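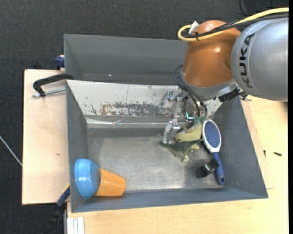

KUKA arm over a gray bin of household items

Section 3: Setting Up a Titration

Use this section to find the concentration of an acid with the Grolham burette kit. Read the cautions before you fill anything. If you have not yet rinsed and leak-tested the burette, go back to Section 2.

You will need
Burette, 50 mL, with stand and clamp
Pipette, 25 mL, with filler bulb
Conical flask, 250 mL
White tile
Sodium hydroxide solution, 0.100 mol/L
Hydrochloric acid of unknown concentration
Phenolphthalein indicator in a dropper bottle
Distilled water in a wash bottle

CAUTION: Sodium hydroxide damages the eyes. Wear goggles from the moment you open the bottle until the last of the glassware has been rinsed.

CAUTION: Never fill the burette above eye level. Lower the clamp, or put the stand on the floor.

Filling the burette

1. Close the stopcock.
2. Rinse the burette with 5 mL of the sodium hydroxide solution. Let it run out through the tip and discard it.
3. Place the funnel in the top and pour slowly until the level is just above the zero mark.
4. Take the funnel out. Drops left in it can fall later and change the reading.
5. Open the stopcock briefly to fill the tip. Check for air bubbles. If you see one, open the stopcock fully for a second and check again.
6. Read the level at the bottom of the meniscus and write it down to two decimal places. It does not have to be 0.00.

Preparing the flask

7. Rinse the pipette with a little of the acid.
8. Transfer 25.00 mL of acid to the flask. Touch the tip to the glass and let it drain. Do not blow out the last drop.
9. Add 2 drops of phenolphthalein. The liquid stays colorless.
10. Put the flask on the white tile under the burette.

Note: The flask may be wet with distilled water. This does not change the number of moles of acid in it. The pipette and burette must not be wet with water.

Running the titration

11. Do one quick trial run to find the approximate end point.
12. Refill the burette and prepare a fresh flask. Run the solution in until you are 2 mL short of the trial value, swirling all the time.
13. Continue drop by drop. Wash down the sides of the flask once.
14. Stop at the first pale pink that lasts 30 seconds. Dark pink means you have gone too far, and the run should be repeated.
15. Record the final reading. Repeat until two results agree within 0.10 mL.

Working out the result

Hydrochloric acid and sodium hydroxide react one to one:
HCl + NaOH → NaCl + H2O

Multiply the volume of sodium hydroxide used, in liters, by its concentration. Divide by 0.02500. The answer is the concentration of the acid in mol/L.

Leave the trial run out of the average.

For worked problems see page 176. Blank results tables are on page 188.

Revised 08/11/2021, D. Gunn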